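Revness 室内构件
产品 > 木质面板 > Zavumari 134

Zavumari 134 木质面板
适用于台面及柜体立面,浅棕色木纹,配灰色细条

Zavumari 134 是 Revness 木质面板系列中的加厚型号,成品厚度 39 毫米,供会议室、展示间、培训室及小型工作间使用。面板以整件形式出厂,细条在工厂内完成安装,现场不再开槽。

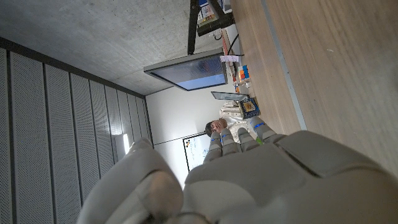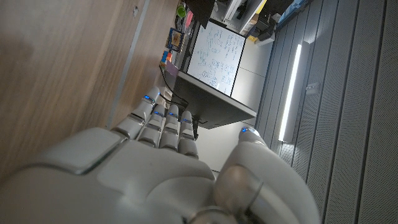 浅棕色木纹面与灰色细条。前一张中另可见浅灰色穿孔吸音板墙面和混凝土顶。

产品编号与供货范围

产品编号由系列名、型号和用途代码组成。用途代码 T 表示水平使用(台面),代码 F 表示竖直使用(柜面、墙裙、隔断封板)。两种用途的面板正面处理相同,背面处理和预埋件位置不同,不得互换。

标准供货包括:
面板一件,正面及四周已完成表面处理
灰色细条,已装入面板
背面预埋螺母,位置按订单图纸
装箱单及批次标签
修补蜡条,与面板同色

以下内容不在标准供货范围内,需单独订购:
桌架、柜体及其他承重结构
穿墙、过线配件
面板与面板之间的连接件
现场测量与安装服务

构造

面板由正面层、芯层和平衡层组成。正面层为木质,纹理沿长度方向排列。平衡层的作用是抵消正面层随湿度变化产生的应力,因此背面不得整面打磨或局部铲除。若因安装需要在背面开口,开口应避开细条所在位置,并在开口后立即封闭裸露断面。

细条沿长度方向通长布置,把正面分成宽窄两个区域。窄区通常朝向使用者或朝向面板前缘,宽区朝向墙面或设备侧。订单未注明方向时,工厂按窄区在前生产。细条与木面之间留有极小的伸缩余量,由工厂以弹性填料封闭,颜色与细条接近。

细条不承重,不导电功能件,不能作为导轨使用,也不能用来固定夹具。需要在面板上安装夹持类附件时,应使用前缘夹持区,夹持面须加软垫。

技术数据

型号:Zavumari 134
成品厚度:39 毫米
板间安装缝:3 毫米
表面涂层:2 道,哑光
正面颜色:浅棕色,木纹可见
细条颜色:灰色
纹理方向:沿长度方向
长度与宽度:按订单图纸
边缘:直边,棱线微倒角
使用环境:室内,干燥,有采暖或空调
不适用:室外、浴室、桑拿房、食品直接接触面

长度和宽度的加工公差列于订单确认书。不同批次的木面存在色差和纹理差异,属于材料正常特性。同一房间内使用多件面板时,应在一份订单内提出,并注明排列顺序。工厂将按顺序选料并在每件背面标注序号。后期补单无法保证与首批一致。

表面处理

涂层为哑光透明涂层,分两道施工。第一道渗入木材,第二道形成薄膜。由于涂膜较薄,手触时仍能感觉到纹理,侧光下木纹较为明显。哑光表面对斜向光线的反射较弱,适合设有顶灯和落地窗的房间,但长期触摸的部位会逐渐变亮,这一变化不影响防护性能。

涂层可耐受日常接触的清水、茶水、咖啡以及中性清洁剂,前提是及时擦除。酒精、丙酮、漂白剂及含蜡的家具护理剂会损伤涂层。印泥、记号笔和含碘液体可能留下永久痕迹。热容器应使用隔热垫,垫子本身不得含有会迁移的增塑剂。

与吸音墙面的配合

Zavumari 134 常与 Samarakoon 穿孔吸音板用于同一房间。吸音板为竖向长条板,表面为规则排列的小孔,板与板之间留深色竖缝,顶部以深色水平收边条与顶面交接。两种产品由不同班组安装时,应先完成吸音墙面,再安装木质面板。

配合时注意以下各项:

面板端部不得顶紧吸音板。两者之间应留安装缝,缝内不填硬质材料。硬性接触会把台面的敲击振动传给墙面板件。

台面紧靠吸音墙时,台面高度线最好落在吸音板的完整孔区之外,否则孔洞被部分遮挡,下沿容易积灰。

柜体背面若覆盖吸音板,被覆盖的部分不计入有效吸音面积。房间的混响计算应由声学设计方重新核对。Revness 可以提供面板的外形图,但不提供房间声学计算。

混凝土顶面不做吊顶的房间,声音反射主要来自顶面和大尺寸台面。木质面板本身不具备明显的吸音作用,不能替代吸音构件。

房间内的颜色搭配以浅灰与浅棕为主时,细条的灰色应以实物样板与墙板对照。屏幕上显示的颜色不能作为确认依据。样板应在房间的实际照明下观察,分别平放和竖放各一次,因为同一块木面在两个方向上的明暗并不相同。

订购前的准备

订购方需要提供以下资料:
面板平面图,注明外轮廓及开孔
细条与前缘的距离
用途代码(T 或 F)
支承结构图,注明支点位置
运输通道的最小净宽及转角
收货地点有无电梯

开孔与细条相交时,细条在开孔处断开,断口由工厂处理。开孔边缘与细条平行且距离过近时,中间残留的木条容易开裂,工厂会退回图纸并要求调整。圆孔的位置应以孔中心标注,矩形孔应注明内角半径。内角不能为尖角。

图纸经工厂确认后进入排产。排产之后的尺寸更改按新订单处理。技术确认由 Gareth Haslam 负责,样板寄送及批次配色由 Sumaiya Siriwardena 负责。来信请注明项目名称和面板用途代码。

运输与存放

面板应平放运输,正面相对,中间衬无酸纸或软质泡沫片。不允许只在两端支垫。搬运时由两人抬起,以竖立姿态通过门洞,放下时先着长边,再缓慢放平。不得以细条一侧的棱边着地。

到货后应先检查外包装,再开箱。外包装有破损时,请在送货单上注明后签收。面板开箱后应在安装房间内静置,使其含水率与室内环境平衡。静置期间正反两面都要通风,不能把面板直接铺在地面上,也不能只揭去正面包装。单面通风是面板翘曲的主要原因。

房间内如有未完成的湿作业,如抹灰、找平或大面积涂料施工,面板不应进场。混凝土结构新近浇筑的建筑,应由总包方确认室内湿度稳定后再通知发货。

安装

台面用途(代码 T)

1. 检查支承结构是否水平。高差应在结构侧调整,不得在面板与支架之间塞入局部垫片。
2. 将面板放置到位,核对窄区方向与图纸一致。
3. 对准背面预埋螺母,手动旋入全部螺栓,暂不拧紧。
4. 多件拼接时,先对齐灰色细条,再对齐前缘。板间缝以随附垫片控制,为 3 毫米。
5. 由中间向两端依次拧紧螺栓。支架上的孔应为长圆孔,使面板能够在宽度方向伸缩。
6. 取出垫片,清理缝隙。

柜面用途(代码 F)

1. 在柜体或墙面上弹出水平及垂直基准线。
2. 安装挂件,复核挂件是否处于同一平面。
3. 由下向上挂装面板。相邻面板的细条须成一直线,偏差以目视不可见为准。
4. 锁紧防脱件。防脱件在最后一件面板就位之后不可触及,锁紧前请再次核对。
5. 检查面板下沿与地面的间隙,确保清洁用水不会接触面板断面。

面板正面不得打入螺钉。必须从正面固定的特殊部位,应在订货时提出,由工厂预钻并配套堵帽。现场钻孔所造成的涂层破坏及开裂不属于质保范围。

安装人员在面板上方作业时,应以干净的硬纸板或毡垫覆盖。胶带只允许贴在包装膜上,不允许直接贴在木面上,低粘度胶带亦同。

承载与使用限制

面板的允许荷载取决于支点间距,由工厂根据支承结构图核算,数值写入订单确认书。集中荷载应落在支点上方或附近。带硬质脚垫的设备在放置前须加垫板,垫板面积应大于设备脚垫。

设备产生持续振动时,应在设备与面板之间使用减振垫。减振垫材料须与涂层相容,深色橡胶可能使木面变色,建议先在背面或样板上试放。

前缘悬挑部分不得坐人或站人。柜面用途的面板不得悬挂物品,除非订单中已包含加固件。

清洁与保养

日常清洁使用拧干的软布,沿纹理方向擦拭。随后用干布擦去残余水分。细条两侧容易积存细尘,可用软毛刷清理,再用吸尘器吸除。不要使用刀片、牙签或其他尖锐工具刮细条与木面之间的填料。

较重的污渍可用稀释的中性清洁剂处理,停留时间应尽量短。研磨海绵、去污粉和蒸汽清洁机均不可使用。穿孔吸音墙面的清洁方式与木面不同,请参照该产品自身的说明,不要用同一块湿布处理两种表面。

轻微划痕可用随附蜡条填补。操作时将蜡条压入划痕,用塑料片沿纹理方向刮平,再以干布擦亮。深度划伤、压痕或涂层起皮应联系工厂,由工厂判断是局部修复还是整件更换。

细条表面出现划痕时不要打磨,打磨会同时损伤相邻木面。细条可以更换,但更换须由经过培训的人员完成,旧细条取出后不能重复使用。

室内相对湿度过低时,板间缝可能变宽,湿度回升后恢复。长期偏离正常室内湿度会使填料与木面分离,应及时检查采暖和加湿设备。

质保

质保涵盖制造缺陷,包括涂层脱落、层间开裂和细条松脱。质保期及起算日期写入订单确认书。以下情况不在质保范围内:
未按本页要求静置或存放
在正面或细条上现场加工
单面受潮或浸水
使用本页列明的禁用清洁剂
日晒引起的颜色变化
正常使用产生的磨痕和光泽变化

提出质保申请时,请附上批次标签照片、损坏部位的近景和整件照片,并说明面板所在房间的用途及采暖方式。批次标签贴于面板背面,F 型面板安装后无法查看,请在挂装前记录编号。

附件

灰色细条,备件,按长度供应
板间垫片,3 毫米
修补蜡条,浅棕色
过线盖,木面或灰色
柜面挂件与防脱件
Ludik 桌架,适配 T 型面板,另见该产品页

Ludik 桌架的横梁孔位与 Zavumari 134 的预埋螺母位置相符,无需转接件。使用其他桌架时,请将横梁图纸随订单一并提交。桌架的水平调节脚位于立柱底部,调节完成后应锁紧并装回护盖。

文件下载

Zavumari 134 外形图
Zavumari 134 安装说明(T 型)
Zavumari 134 安装说明(F 型)
清洁与保养单页
订单图纸模板

本页技术内容修订于 2019年2月9日。旧版安装说明中关于正面预钻孔的内容已作废,现场如仍持有旧版,请以当前文件替换。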